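Section 4. Clearing and Sorting Paper Forms

4.1 Preparing the table

1. Use a flat table with a light surface. Specks and scratches do not affect sorting.
2. Lay one form flat, printed side up. Hold a lower corner down with the left hand.
3. Keep crumpled scraps to the right of the form, away from the grid.

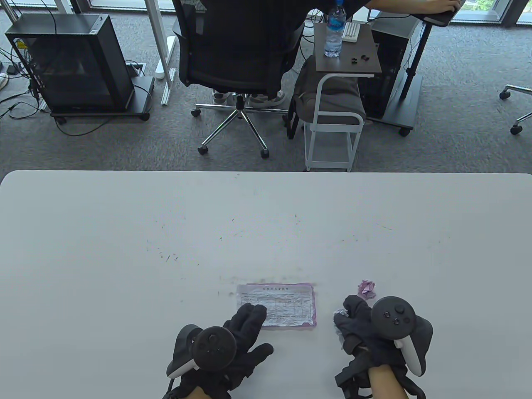 Niteo asked whether a form with a creased lower edge still counts as flat. It does, provided the title line and every ruled cell can be read without lifting the sheet.

4.2 Crumpled forms

1. Open the ball from the outside in. Do not pull on opposite corners.
2. Press the creases outward with the fingertips.
3. Place the form in the Terusard tray. The tray holds 287 opened forms.

CAUTION: Thin copy paper tears along the fold — work slowly at the upper edge. 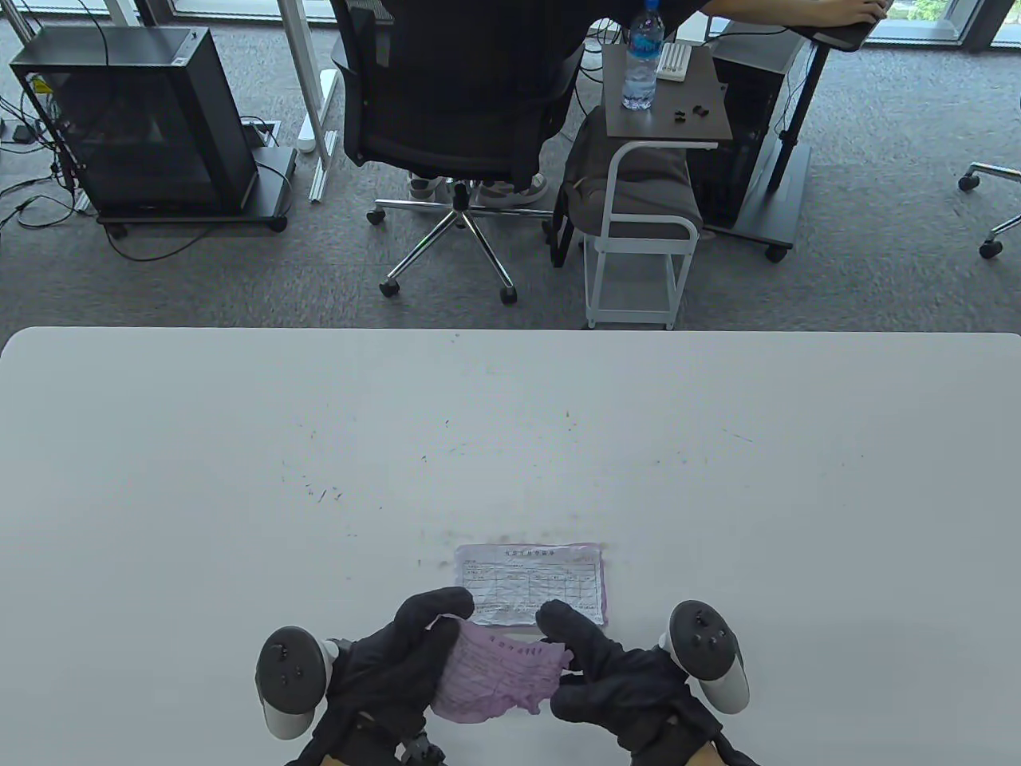 Forms to be discarded go in the Zuvance sack, which takes almost 2,000 sheets when they are crumpled by hand. Crumple one sheet at a time. Use both hands and leave the next form lying flat, as with the pale-bordered sheet just beyond the gloves, so that its title can be checked before it is picked up. Replace the sack every 16 days.

NOTE: Torn forms are listed on sheet 454.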